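HOME ORGANIZATION, EVENING COURSE
Session 4: Containers, and What They Do to Us
Notes by Svenja Kofler

Before you come: bring one bin, basket or box from home. Bring it with whatever was in it when you decided to come. Last May a student tipped hers out in the parking lot first, and we had to spend the evening on theory.

1. The container is bought too early

Most of us shop first and sort second. You see a stack of bins at Tollham, you picture a calmer person living in your hallway, and you go home with six. Balthasar Tanner, who taught this course before me, made his groups list everything in one closet before they were allowed to say the word "basket." His own hall closet came to 531 items, of which 14 were umbrellas. He lived alone.

The order we use:
Empty the shelf.
Sort into piles on a table or the floor.
Throw out, give away, move to the right room.
Measure what is left, then the shelf.
Now look for a bin, starting with the ones you own.

2. Reading a bin

Volume printed on a label is measured by an optimist. What counts is the floor. Walls that flare toward the top look generous in the store, but the bottom can be a good deal smaller than the opening, and the bottom is where your flat things have to lie. Rounded corners are easy to wipe and bad for books. A molded step around the floor will tilt a row of jars just enough to annoy you every morning.

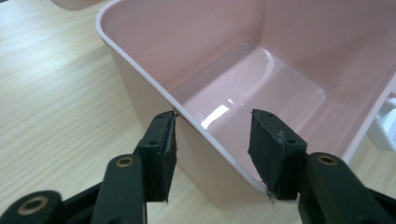

Measure the floor inside the step, wall to wall, and write that number on a piece of tape. Then measure the outside at the rim, the widest part, and write that down too. The first number tells you what goes in. The second tells you whether the thing goes on the shelf, and people find out about the second number late – usually with a door that won't close.

Color: choose what you like. Clear bins show you the contents, and they show your guests as well.

3. One bin, one sentence

You should be able to say what a bin is for in one short sentence without "and stuff." "Winter hats and gloves" passes. "Things for the car, mostly" does not. If the sentence fails, the bin is a drawer with no furniture around it, and it will fill at the speed of a drawer.

4. Exercise (in pairs)

Swap bins. Take out the contents of your partner's bin and sort them into piles, in silence. Your partner may not explain the candle. Put back only what fits the sentence, and leave the top quarter free – it will be used by Friday of your life, whenever that is.

For next time: one shelf at home, with both measurements. Read the handout on labels.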